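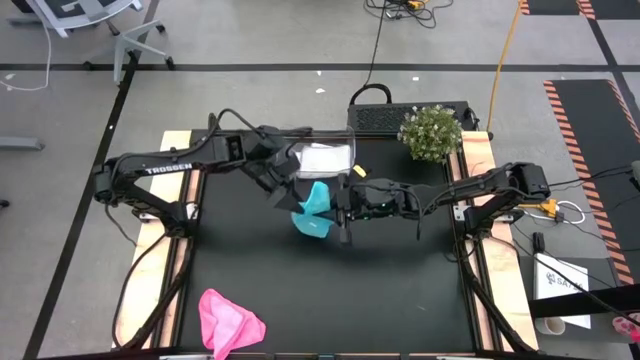

Equipment Planning Update: Towel Folding and Bin Loading
February | Clatby Linen Services, Office of Capital Planning

The capital request for a second two-arm folding station has been forwarded to the Clatby finance office for review. Department heads asked for a plain account of what the request covers, what it leaves out, and how the figures were reached. The following summary is provided for all sites ahead of the spring budget round.

The request concerns small terry and microfiber towels only. Sheets, gowns and table linen will continue to be handled on the existing lines at Brustoleck, and no change to those lines is proposed in this budget year. Towels were selected because they arrive in mixed colors and sizes, they are folded by hand at present, and they account for a large share of overtime in the finishing area.

Planning staff used a daily volume of 1,438 towels as the base figure. This is the average across the Brustoleck and Shezi sites, taken from the finishing logs for the last full quarter. Peak days run higher. The request does not attempt to cover peak volume, and sites should continue to budget for seasonal hand folding under the usual labor code.

In trial work, the arms are given one towel at a time from a loose supply on the table. Each towel must be picked up, opened out, folded and placed. Most of the difficulty lies in the first two steps. A towel that has been dropped in a heap has no fixed shape, and a corner or hem has to be found before anything useful can be done with it.

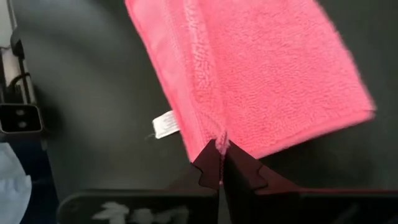 Gripper fingers are treated as a consumable in the budget. The request includes 34 spare pairs across both stations, to be held in the Shezi parts room and issued against a work order. Sites are asked not to purchase fingers locally. Differences in finger shape affect how thick a fold can be held, and mixed stock makes fault reports difficult to compare.

The request also provides for cabling, mounting brackets, table surfaces and one year of service visits. It does not provide for floor work. Any site that expects to move power drops, mark new walkways or relocate storage must enter those costs separately under Facilities. During the last round, two sites left these items out and had to return for supplementary funds in the middle of the year.

Staff time is the item most often underestimated. A total of 287 hours has been entered for setup, operator training and supervised running. These hours are to be charged to the project code and will not be drawn from regular finishing hours. Supervisors should plan shift cover accordingly and submit cover requests at the same time as the site plan.

Bins remain an open question. Clear plastic bins have been used in the trials so that contents can be checked from the side, but they do not nest with the gray bins in general use at Shezi. The Eser site has asked that a standard bin be agreed before any order is placed. That request has been accepted, and a bin size will be fixed before the purchase order is released. 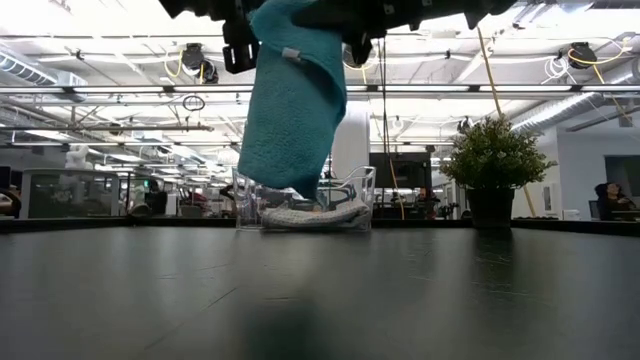
What Sites Should Submit

Each site is asked to send the following to Capital Planning by the end of the month:

- A floor plan showing the proposed table position, with clearances marked on all sides
- The average daily towel count, by size, for the last full quarter
- The name of the cost center that will carry service charges after the first year
- Facilities costs, if any, on the standard form
- Bin dimensions now in use, including lids and carts

Sites that do not expect to receive a station this year should still submit the towel count. The figures will be used to rank locations for the following budget year, and a site without a count cannot be ranked.

Questions about cost centers should be directed to the finance office. All other questions may be sent to Capital Planning through the internal request form.

This site uses cookies to remember your newsletter preferences. Accept | Manage settings

Contact Capital Planning | © Clatby Linen Services. All rights reserved. | Back to top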